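16 Dec 2023
By Joana Rebelo

Filed under: TV > Fan Club News > Minutes

Minutes of the Lostano Viewers' Circle, December meeting

Laurinda Macedo was in the chair and gave everybody a very kind welcome, especially Solveig Åberg, who had come a long way and still managed to bring cake. Rui Carrilho and Simão Quintela were also present, and I took the notes. The November minutes were read and agreed, with one spelling put right (Skarnosix has only one "x", sorry!).

Season two of Skarnosix. We talked for a good long while about the finale, and I can't get all of it down. Rui felt that Captain Barros should have stayed on the ship, and Solveig said she'd cried through the last 16 minutes and would happily do it again. It was agreed to hold a rewatch of all eight episodes, one a week, with Simão choosing the snacks.

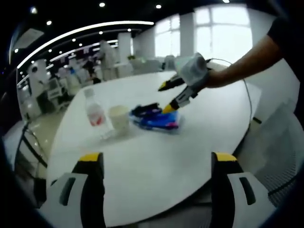 Vol. 8, No. 16

Newsletter. Simão reported that the mailing list now stands at 1,867 names, which got a round of applause. Laurinda asked for shorter recaps, and Rui, whose recaps are the long ones, took it in very good spirit. Spoilers will go on the back page from now on.

Letter to the studio. Solveig read out her draft asking for a third season. We all liked it, though the paragraph on the Clustent storyline may be a little fierce, and she will soften it before it goes out. Carried, all in favor.

Money. Agreed to spend up to $300 on the screening room for the rewatch. Rui to book.

Any other business. Laurinda still has a gray scarf from the last screening, if it's yours.

Recent posts
Skarnosix finale: your letters
Rui's recap, season two, episode 8
Who should play young Barros?
Minutes of the November meeting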